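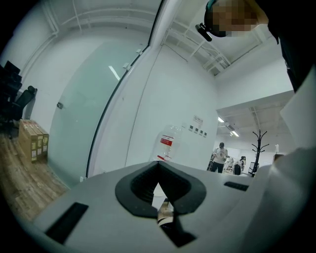 Stop counting the good ones

January 14, 2020

Short one this week, or meant to be. I have a train at four and half a sandwich.

The thing I want to complain about is success rates. Specifically the success rate at the top of every hand-held demonstration paper I've read since May, ours included. You know the sort. Person holds the gripper, does the task, the wrist view gets recorded, a policy gets trained on the recordings, policy runs on an arm, somebody writes down how many times it worked. Big number in the abstract. Fine. I like the method. I've spent two years on it and I'd spend two more.

But look at what goes in. Before training, everybody cleans the data. Everybody. Fumbled grasps – out. Person changed their mind halfway – out. Went for the cup, missed, went again – out, or worse, trimmed so the miss disappears and only the second go is left. What remains is a pile of demonstrations by people who apparently never make a mistake. Then we put the policy on an arm, it misses by a finger's width, and it sits there closing on air. Over and over. And we all stand round and say, hm, distribution shift.

Well yes. We made the shift. We deleted the only bits that showed what to do after a miss.

So the Plesport result. If you haven't read the Plirnamach report, do, it's short and the plots are ugly in a good way. Thabiso Oosthuizen and the rest of the group there did the boring experiment that I kept saying someone should do (and didn't do). Took 333 demonstrations of one job, picking a bottle off a table and standing it in a rack. 32 of them had a recovery in the middle. A real one – slip, look, regrasp. They trained once with those left in and once with those taken out and replaced by clean ones, so the totals matched. Same network, same training time. Then ran both on the arm, 30 trials each.

On the headline number there was hardly anything in it. The two policies differed by 2 trials. If you only read the abstract you'd shrug and go and make tea.

The part that matters is further down. They also nudged the bottle mid-reach, by hand, and then watched what the arm did next. The clean policy mostly carried on to where the bottle had been. The messy one mostly stopped, backed off and had another go. Not always well. Sometimes it backed off for no reason at all, which is funny in the videos and would be less funny in a warehouse. But it had some idea that a grasp can fail, and it got that idea from 32 recordings most labs would of binned before lunch.

I think this is the most useful result in the area for a year and I think it'll get ignored, becuase the headline number didn't move.

Objections. I've had three by email already and I'll do the two that weren't rude.

First: messy data teaches messy behaviour. True! The spurious backing off is exactly that. If you leave everything in, the policy learns the dithering along with the recovering, and it can't tell you which is which. So don't leave everything in. Throw out the ones where the person was chatting, or the tracking dropped, or the gripper was pointing at the ceiling while someone went to find the tape. Keep the ones where the task went wrong and the person fixed it. Those are different piles. At present most cleaning scripts treat them as one pile, mine did till last month, and the script is usually four lines long with a duration cutoff in it. A duration cutoff! Recoveries take longer. Of course they get cut.

Second objection, the better one. You could collect recoveries on purpose. Start the gripper in a bad place, ask the person to get out of it, record that. The Sodeva people do this and it does work, sort of. My worry is that staged mistakes look staged. Ask someone to start from a bad grasp and they give you the same bad grasp all afternoon, two centimetres left, slightly rotated. Real misses are stranger than that. Bottle tips against the back of one finger. Wrist is already turning for the rack when the thing slides. I couldn't script those and I doubt you could either. Do both, by all means. But the free ones are sitting on your disk.

There's a people side to this as well, which I'll be quick about. At Ridgeway we used to pay demonstrators per accepted take. Sounded sensible. What it did was teach everyone to abandon a take the moment it wobbled – stop, reset, go again – so even before my stupid script ran, the recoveries had mostly never been recorded. We pay by the hour now and say one thing at the start of a session: if it goes wrong, carry on and sort it out. Throughput dropped a bit. My manager noticed. I'd still do it.

What I'd like from the papers, then. Keep the success rate, reviewers want it. Next to it put how many takes were thrown away and what the rule was. One line. And put a disturbed trial in the evaluation, doesn't have to be clever, someone with a stick will do. If the Plirnamach lot had stopped at the undisturbed trials they'd have written "no significant effect" and moved on, and I'd have believed them.

I don't know how far it carries, mind. One task, one kind of bottle, one arm. Thirty trials is thin, they say so themselves. It could be that for something fiddly, cables say, the recoveries are so varied that a few dozen just add noise. I've got a cable set half labelled and was going to run the same comparison over Christmas and then it was January. If someone gets there first please send it me, including if it says I'm wrong.

Right, train.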